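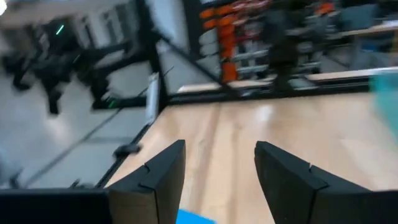
Nandness Shared Workshop
Arm Table Build Group: Minutes, September

Chair: Daryna Zinchenko
Start: 4:40 p.m.

1. Minutes of last meeting
Accepted with one fix. The power supply loan was from Jaramillo, and it is due back at the end of the month.

2. Table and grippers
The wooden top stays as it is. Members asked whether the glare off the surface should be dealt with. Daryna will try a matte mat under the wrist camera and report back. Finger screws are to be checked before each session and the check written in the log.

3. Sorting task
The group agreed to keep working with small cases and boxes set down in the middle of the table, with the teal bin on one side and the pink bin on the other. Soren asked for soft items to be added. Put off until the arms can do hard cases without help.

Log total stands at 286 tries. Of the last 40, the arm let go early on 16. Most of those were on a tilted case.

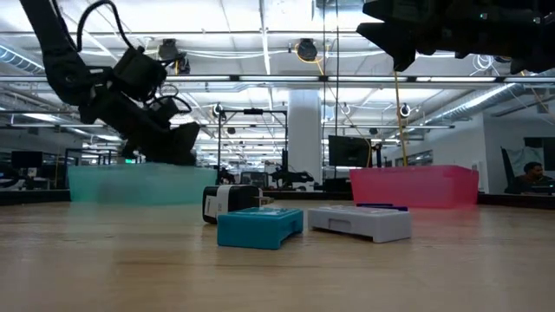
Soren thinks the approach angle is too steep and wants to lower the wrist before the fingers close. Daryna would like the grip force looked at first, as it is a quicker change. Agreed to do grip force this week and angle after that, one change at a time.

4. Software
The Gomau control script now stops both arms when either one faults. Restart is still by hand. No objection to leaving it that way.

5. Money
Spare finger pads approved, 3 sets. Cable sleeve not approved; Soren has some at home.

6. Any other business
Please put tools back on the wall after evening sessions. The hex keys were missing again.

Closed 5:25 p.m. Next meeting same time, same table.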